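手持夹爪示教在客房整理岗位中的应用及其对人员分工的影响

课程项目报告(节选) 指导教师:Radomír Kopecký

3.2 作业对象与采集方式

项目以Midoton公寓的客房整理岗位为对象。柔性织物形变大,刚体抓取参数不能直接套用,因此由整理员手持夹爪完成示教,轨迹用于训练折叠策略。有效示教共241条,其中单次最长36秒。床品花纹密集,黑色织物与浅色被面对比明显,便于分割;被面褶皱处的误检仍然较多。

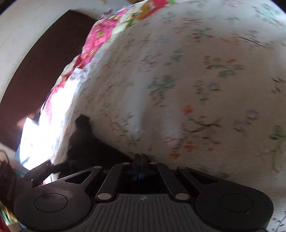
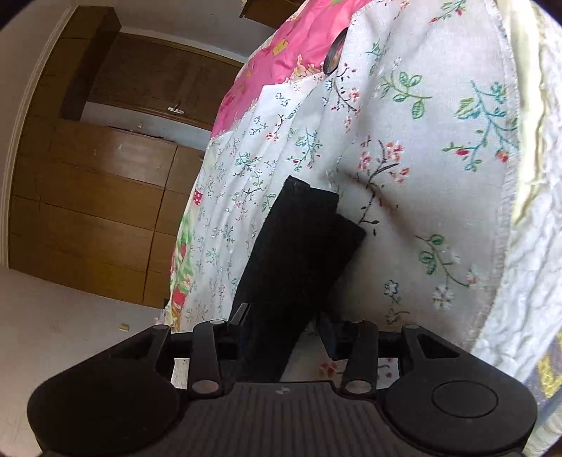
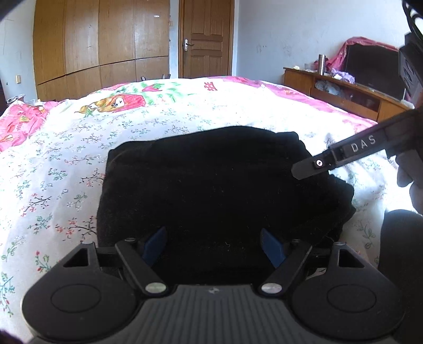
图3 床铺区域作业,手持夹爪视角;第三幅中黑色布料已折叠,置于印花被面上

3.3 岗位变化

引入示教后,整理员的工作时间分为两部分:常规整理和数据示教。访谈对象共3人,均表示示教时动作须放慢,手腕负担高于徒手操作,连续作业后握持稳定性下降。排班表原按房间数计件,示教时段无法计入,11月起改为按工时结算。

班组长新增轨迹复核任务,每周最多172条。复核标准最初由Jiltetti小组单方制定,整理员对“折叠合格”的判断与之不一致,后经两次修订,增加了边缘对齐一项。

3.4 局限

样本仅来自一处公寓,未与Flollberg的双臂方案作对比。策略部署后的人员需求变化不在本阶段测量范围内,访谈提纲见附录B。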